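Applies to white ceramic and acrylic basins with a pop-up or grid drain. Do not use on natural stone.

# Removing limescale from a bathroom sink

Hard water leaves two kinds of deposit: a thin gray film across the bowl, and a harder ring where the drain flange meets the basin. The film comes off in one pass. The ring usually takes two.

## Supplies

- Citric acid powder, 40 g
- Warm water, 1000 ml
- Spray bottle
- Paper towels
- Soft nylon brush
- Wet-or-dry polishing paper, 3000 grit (ceramic only)
- Rubber gloves

Never mix the solution with bleach or any cleaner that contains it.

## Procedure

1. Rinse the bowl and wipe off soap residue. Acid does not cut through soap film.
2. Dissolve the citric acid in the water and fill the spray bottle.
3. Spray the bowl. Leave for ten minutes, then brush in small circles and rinse.
4. Lay soaked paper towels around the drain flange, pressed flat. Leave for 30 minutes. Keep the solution off dark or coated faucets; wipe splashes at once with a damp cloth.
5. Lift the towels and brush the ring. Repeat step 4 if the edge still feels rough.
6. On ceramic, rub any remaining spots with wet polishing paper, using light pressure. Skip this on acrylic, which scratches.
7. Rinse for one minute and dry with a cloth.

## Faucet outlet

Unscrew the aerator by hand, or with pliers over a folded rag. Soak it in leftover solution for an hour. Note the order of the screens before taking them apart. Refit hand-tight and run the water to check for drips at the thread.

## Interval

At the Plomia building the film returns in roughly three weeks. Drying the bowl at night extends this to about double. Discard unused solution after a month.
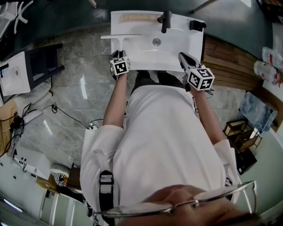
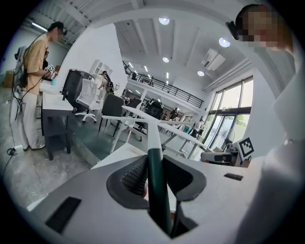
*Plomia. First picture: white basin, chrome drain, black faucet.*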